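How to Move Your Spices Into Jars Without Losing a Weekend

August
By the Mollow Kitchen desk
11 min read if you stop to sneeze

Every spice cupboard begins as a few polite packets and ends as an avalanche. Mine came down on me at breakfast, mostly turmeric.

1. Empty the cupboard

All of it, onto a table you can wipe. You will find 12 packets of cumin, each bought in the firm belief that you were out of cumin.

2. Sniff and sort

Rub a pinch between your fingers. If it smells like cardboard, it's compost. Whole spices last for years. Ground ones fade in months, whatever the date on the packet claims. Be strict with paprika, which stays red long after it has given up.

3. Pick your jars

Clear glass, one shape, a mouth wide enough for a teaspoon. I bought 20 and filled them all, so buy a few spare. The Plundberg shelf fits a jar up to shoulder height on a pepper mill. Measure yours first, lid included. I didn't, and the cinnamon now lives with the plates.

Wash everything and leave it upside down overnight. A damp jar turns garlic powder into a paperweight. 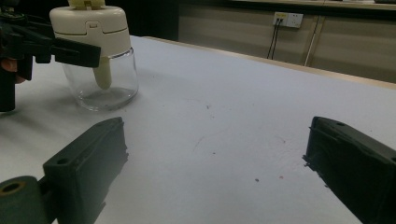
4. Fill over a tray

Fold a sheet of paper into a chute and pour slowly. Stop a finger's width from the top. Poppy seeds go last, when you have accepted your life.

5. Label the glass

Lids get swapped. Masking tape and a pencil will do, with the month you filled it. Store away from the stove.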